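Pesquisar neste site
Procurar
Casa e rotina

A papelada da casa cabe numa gaveta, mas demora um inverno

80 partilhas

Rajkumari Tyagi trabalha com papel dos outros. Faturas da luz, cadernetas de vacinas, apólices, desenhos de crianças, talões que já não se conseguem ler. Há anos que entra em casas alheias para arrumar aquilo que as pessoas metem em gavetas e deixam de abrir, e começou a fazê-lo por conta própria depois de sair do arquivo da Kosov, uma empresa de transportes onde tratava das guias e da correspondência.

Recebeu-nos em casa, um apartamento de 82 metros quadrados na Rua Robles, numa sexta-feira de manhã. Na mesa da sala tinha uma pasta azul, um furador e uma chávena de chá. Perguntámos se a pasta era de trabalho. Era a dela.

«É tudo o que guardo em papel com menos de um ano», explica. «O resto está no armário do corredor, numa caixa fechada, e só lá vou em janeiro e em julho.»

A primeira coisa que pede a quem a contrata é que não compre nada. Nem dossiês, nem separadores, nem caixas. Diz que a maior parte dos clientes já comprou tudo isso antes de lhe telefonar e que o material continua dentro do saco da loja.

«Chego e mostram-me os dossiês. Bonitos, alguns caros. Uma senhora tinha gastado 80 euros em caixas da Tolon e o papel estava todo num saco de supermercado debaixo da cama. As caixas eram demasiado baixas para folhas A4 ao alto. Acabou por usá-las para meias.»

O método que usa tem pouco de especial e ela não lhe dá nome. Junta todo o papel da casa no mesmo sítio, normalmente o chão da sala, e separa-o primeiro por pessoa e depois por assunto. Só no fim olha para as datas. Muita gente faz ao contrário e começa por pôr tudo por ordem cronológica, o que Tyagi considera um erro.

«Ninguém procura um papel pela data. Procura-se a fatura do frigorífico, ou o exame do pai. Se estiver tudo por anos, é preciso lembrar-se do ano em que se comprou o frigorífico, e eu não me lembro do meu.»

Quisemos saber quanto tempo demora. Para uma família com dois filhos, responde, costuma marcar sessões curtas, espalhadas por várias semanas. Já tentou fazer tudo num fim de semana e deixou de aceitar esse tipo de pedido. Ao domingo à tarde as pessoas estão cansadas e deitam fora o que não devem, ou então decidem guardar tudo.

«O papel cansa mais do que a roupa. Numa camisola decide-se depressa, serve ou não serve. Uma carta do banco é preciso lê-la. E às vezes lê-se e percebe-se que havia ali uma coisa para pagar.»

Um dos clientes dela aceitou falar connosco. Teodoro Cruzado, professor reformado, herdou a casa dos pais e com ela 40 caixas de cartão, quase todas com papel. Havia recibos de renda de uma loja que o pai tinha fechado, manuais de eletrodomésticos que já não existiam, cartas de família e a contabilidade completa de um grupo de teatro amador.

«Andei dois anos a mudar as caixas de uma divisão para a outra», conta ao telefone. «Pintei o quarto, as caixas foram para a sala. Vieram os meus netos, voltaram para o quarto. Nunca abri nenhuma até ao fim. Abria, via a letra da minha mãe e fechava.»

Tyagi propôs-lhe que começasse pelas caixas que não tinham letra de ninguém. Foram primeiro os manuais, depois as revistas e os extratos impressos. Deixaram a correspondência para o fim e não a acabaram juntos. Cruzado ficou com quatro caixas de cartas que está a ler sozinho, à noite, sem pressa. A contabilidade do teatro foi para a biblioteca da terra, que a quis.

«A Rajkumari não me disse para deitar fora as cartas», diz ele. «Eu estava à espera que dissesse. Perguntou-me só onde é que eu me sentava para as ler e se havia lá luz.»

Entre o papel e o que está no computador, Tyagi faz menos distinção do que seria de esperar. Quem tem a gaveta cheia costuma ter também o ambiente de trabalho cheio, com ficheiros chamados «digitalização» e um número. Por isso inclui quase sempre uma sessão dedicada ao computador da família, e nalguns casos a dois ou três computadores velhos que ficaram no armário com as fotografias lá dentro.
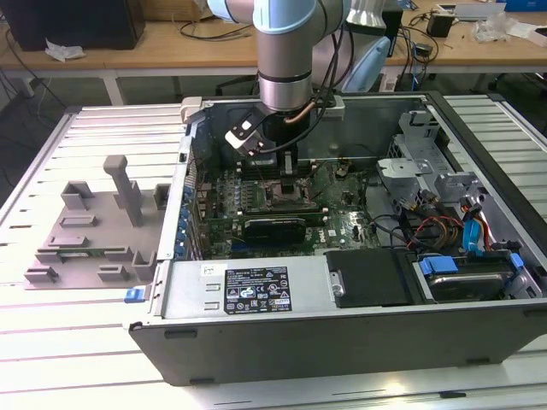
Torre Dell aberta e deitada de lado sobre uma bancada, com um braço robótico por cima.

«Digitalizar tudo é outra maneira de adiar», avisa. «As pessoas passam o papel para o disco e ficam com a mesma confusão, só que agora não a veem. Eu peço que digitalizem pouco. Documentos de identificação, escrituras, o que for difícil de pedir outra vez. A fatura da água de há seis anos não precisa de duas cópias.»

Para os nomes dos ficheiros tem uma regra que ensina logo na primeira sessão: assunto, pessoa e ano, por essa ordem e sem abreviaturas. «Seguro carro Ana» e o ano. Desaconselha siglas inventadas no momento, que o próprio autor deixa de entender passados uns meses. Também não gosta de pastas dentro de pastas dentro de pastas. Duas camadas chegam para uma casa.

Perguntámos-lhe pelas aplicações que prometem ler as faturas e arquivá-las sozinhas. Experimentou algumas. Durante uns tempos usou a Plokden, que lhe agradou na parte das garantias, porque avisa antes de acabarem, e que deixou de usar por se esquecer de fotografar os talões. O problema, admite, era dela.

«A ferramenta é boa para quem já tem o hábito. Eu tenho o hábito do papel, chego a casa e ponho o talão no prego. Tenho mesmo um prego, na cozinha, como nas mercearias. Quando está cheio, arrumo.»

A rotina semanal que recomenda dura 20 minutos. Esvazia-se o prego, ou o tabuleiro, ou o prato da entrada onde caem as cartas e as chaves. O que é para pagar paga-se logo ali, ou fica marcado no calendário da cozinha com o dia em que se vai pagar. O que é para guardar vai para a pasta do ano. O que é publicidade não devia ter passado da porta, e ela sugere ter o cesto da reciclagem mesmo ao lado, mesmo que fique feio.

E se houver mais do que uma pessoa em casa? Tyagi ri-se antes de responder. Diz que metade das discussões a que assiste é sobre quem mexeu no quê. Num casal, um guarda e o outro procura, e o sistema costuma estar só na cabeça do que guarda. Quando essa pessoa adoece ou viaja, a outra não consegue encontrar a apólice do seguro.

«Faço um teste com eles. Peço ao que não trata dos papéis que me vá buscar três coisas. Se não conseguir, mudamos os nomes das divisórias até conseguir. Quem escolhe o nome é quem não arruma.»

As crianças também entram na conversa. Os trabalhos da escola são, segundo ela, a categoria que mais cresce e a que provoca mais culpa. Propõe uma capa de desenho por ano letivo, com elásticos, e quando a capa não fecha é a criança que escolhe o que sai. As escolhas nem sempre coincidem com as dos pais. Um rapaz de sete anos deitou fora o cartão do Dia da Mãe e quis guardar uma folha com um único risco verde. A mãe foi buscar o cartão ao lixo mais tarde e tem-no na carteira.

Quanto aos prazos legais, prefere não dar conselhos por atacado. Manda os clientes confirmar junto das Finanças, do banco ou de um contabilista, conforme o caso, e escrever na própria caixa o ano em que pode ser destruída. Escreve-se a lápis, na tampa. Se a resposta mudar, apaga-se.

O que se destrói passa pela destruidora ou, quando não há, pela tesoura, cortando a parte com o nome e o número de contribuinte. Já viu extratos bancários inteiros no ecoponto da rua, com morada e tudo. Tocou à campainha e devolveu-os.

Falámos ainda do papel que não serve para nada e que também não se consegue deitar fora. Bilhetes de comboio, programas de concertos, a lista de compras escrita por alguém que morreu. Para isso, cada pessoa da casa tem direito a uma caixa de sapatos, sem divisórias e sem justificação.

«Não abro essas caixas», diz. «Nem quando me pedem. A única coisa que vejo é se a tampa fecha.»

A dela está na prateleira de cima do armário do corredor, ao lado da caixa dos anos anteriores. A tampa tem um elástico à volta.

No outono, Tyagi vai orientar um pequeno grupo na junta de freguesia, ao fim da tarde. Os participantes levam um saco com papel de casa, aquele que quiserem, e arrumam-no lá. As inscrições fazem-se ao balcão. Teodoro Cruzado inscreveu-se e pensa levar uma das quatro caixas.

Partilhar
Comentários

Lurdes M.
Gostei da ideia do prego! A minha avó tinha um igual na mercearia e eu nunca me lembrei de pôr um cá em casa. Só tenho medo por causa do gato.

P. Antunes
Discordo na questão das datas. Tenho tudo por anos desde que me casei e encontro o que quero. Depende da cabeça de cada um, acho eu.

Célia
Alguém sabe se para os recibos de renda também convém perguntar nas Finanças? O meu senhorio passa-os à mão e já tenho uma pilha que não sei onde meter.

Lurdes M.
Célia, eu perguntei ao balcão quando tive essa dúvida e responderam-me na hora. Leve um dos recibos consigo.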